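# Pranulthorpe hall: surfaces and stock

Updated 16 October 2019

Gallery page for the Pranulthorpe hall. It covers wall graphics, drinks display and vehicle bodywork. Plans, the lighting schedule and the floor finish are on separate pages. Display floor area is 281 square meters, measured to the inside face of the walls and excluding the store.

## Wall graphics and drinks rack

The lettering was set out by Ilitz from a full-size paper template. Large characters are black on a white ground, with a second, much smaller line of text alongside. The size difference is deliberate: the large letters are meant to read from the far end of the hall, the small line from the rack.

White paint is a standard trade matt, two coats over primer. Any patching near the letters has to be feathered out well past the repair, or the edge shows under the overhead lights. Do not use masking tape on the black. It lifts.

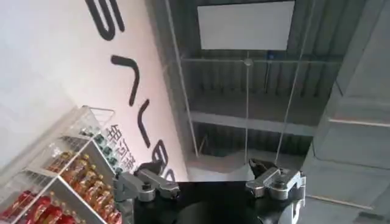
*Large black lettering with a short line of smaller Chinese characters beside it. White wire rack, bottles with green caps on the top tier.*

The rack is a Durnby tiered unit, supplied flat and assembled on site. Tiers hook into the side frames and can be moved without tools once the stock is off. Load the bottom tier first. Tall bottles will foul the wire of the tier above if the hooks are set one position too low, so check clearance with a single bottle before filling a row.

Capacity as currently set is 71 bottles, one product per row. Each row is filled from the back and faced up at the front. Part rows are pulled forward at close and topped up the next morning from the store, older dates to the front.

## Bodywork

Grey-taupe metallic, high gloss. This finish shows every light source in the hall, and it was used to check the lighting layout before the last fittings were aimed. Hard-edged reflections on the broad part of the panel are easy to find by walking the length of it at normal height. Soft or mottled ones take longer and mostly come from things standing on the floor nearby.

Points noted for the cleaning sheet:

- Wipe along the crease line, never across it.
- Change cloths at the seam between the grey panel and the dark one. Lint is more visible on the dark side.
- Leave labels and tags in place.
- Keep polish out of the seam.

Bajwa supplies the cloths in packs, and seven are allowed per full clean. Used cloths go in the bag, including those that look clean. Grit from the lower part of the body will mark the gloss if it is carried back up.
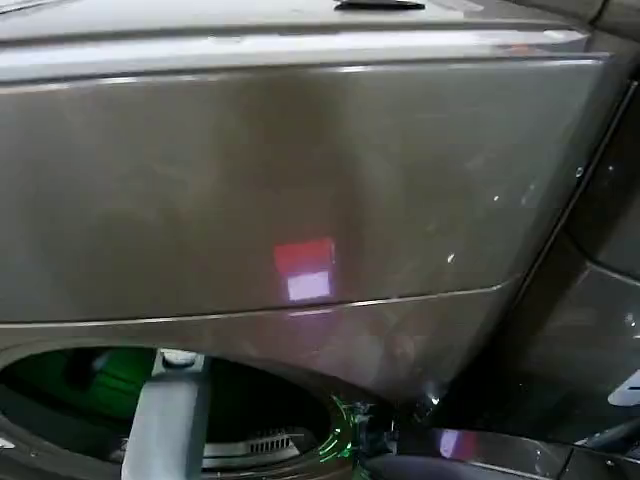
*Grey panel meeting a near-black one at the right, with a red and white reflection above the crease line.*

Color match under the hall lights is acceptable. In daylight the grey reads slightly warmer. Light level at panel height was measured at about 1,000 lux with everything switched on, and the gloss makes it look higher than that. Dimming the nearest circuit removed most of the glare and left the crease still legible.

## Overhead and general arrangement

The roof structure was left exposed. Ribbed metal, beams and supports stay in view, and anything suspended has to be taken off the structure and not off the ribbed sheet. Ilitz asked for a boarded ceiling over the display zone in the first layout. It was dropped on cost and on access, as the fittings are reached from a lift platform and a boarded zone would have needed hatches.

Product order on the rack is by color: red lowest, amber and orange in the middle, green at the top. It was tried the other way up, and the red labels competed with the lettering when seen from the entrance.

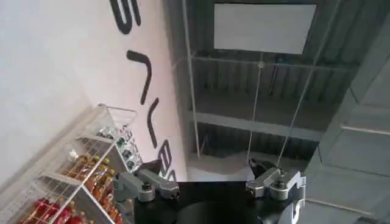

Restocking follows the same order, so a mixed case should be sorted in the store before it comes out. Spare tiers and hooks are kept in the store, bottom shelf, in the Durnby carton. Bent hooks are thrown away. Straightened ones have failed twice.

The rack is due to be reset in December for the smaller bottle size. Tier spacing will be reduced by one hook position throughout, and the capacity figure on this page will be revised after the first full load.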